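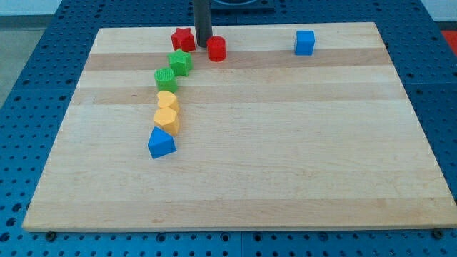 Blocks on the wooden board, blue perforated table.

20 Feb 2018, Trustthorpe workshop, small bench

Continued with the shape blocks for the Gutby sorting set. The question for this entry is the surface of the blocks and if the board is good enough to present them on. Colors at the moment are red, green, yellow and blue. I write down also the things which did not go well, so that the next person does not repeat them.

Board. Glued strips, pale, I believe maple, but the label was gone when I took it from the rack. Two of the strips are clearly darker than the rest. First I wanted to turn the board so the dark strips are on the under side, but the other face has a dent from a clamp, so it stays like this. I sanded with 180 and then 240, along the grain, and gave no oil. Without oil the board is matte and it does not reflect the lamp, so the colors of the blocks are easier to judge. If we put oil later it will become more yellow, and then the yellow pieces will be harder to see on it. I would like to hear other opinions before I open the can.

There is a lighter patch near the lower left corner. I am not sure if I sanded too much there or if the wood is simply so. With the finger I feel no difference. Leave it.

Blocks. The stars are the most difficult. The inner corners collect small threads of plastic and the knife does not reach well. I clean them with a wooden stick cut to a point, it takes longer but it does not scratch. On the green star the lines on the faces are easy to see, more than I like. The red star is a bit better, but also not smooth. Both are from the same drawing, so I suspect the filament or the temperature. The red spool is Driltari, the green one is the old spool with no name on it, which was open all winter.

Cylinders are simple. The top of the green one shows the lines from the last layer. For a child's hand this is no problem, I think it is even pleasant to touch. For the catalog picture it may look unfinished. To try: one cylinder with the top rubbed on 400 paper, dry, on the flat glass. Write here how many minutes.

Heart, yellow. The round part came out well. The point at the bottom is too sharp for my taste, I pressed it in my palm and it leaves a mark. In the drawing I changed the radius at the point to 3 mm. Not printed yet.

Hexagon, yellow. It is a little bigger than the heart and beside each other one notices it. I checked the drawing, the hexagon was measured across the flats and the heart over its full width, so they were never going to match. My mistake, I should have asked which measure is meant. The flat sides take the light very differently, under the bench lamp one side looks almost orange. Please do not compare yellows under this lamp! Go to the window.

Files. All drawings are in the folder Văn, also the old ones. Please keep the special letter in the folder name, the backup makes a second folder if somebody writes it with a normal a. I lost 10 minutes with this again.

Quantity. The first order is 300 sets. There was talk of 3000 later, but for that we can not print, it must be molded, and then the inner corners of the star need a draft angle. I made a small sketch of it on the back of the order sheet, it is in the drawer with the calipers.

To do
– print heart with the new point
– make hexagon smaller, same full width as heart
– one green star from a fresh spool, to compare the lines
– oil test on an offcut, not on the board
– buy 400 paper, last sheet is in use

Open question: should the sets have a tray with recesses, or a plain board like now? With the plain board the pieces can go anywhere, and for sorting by color I find this better. A tray needs tolerance for every shape and I do not trust the stars yet. I will wait with the tray until the star is printed again and measured on all five points.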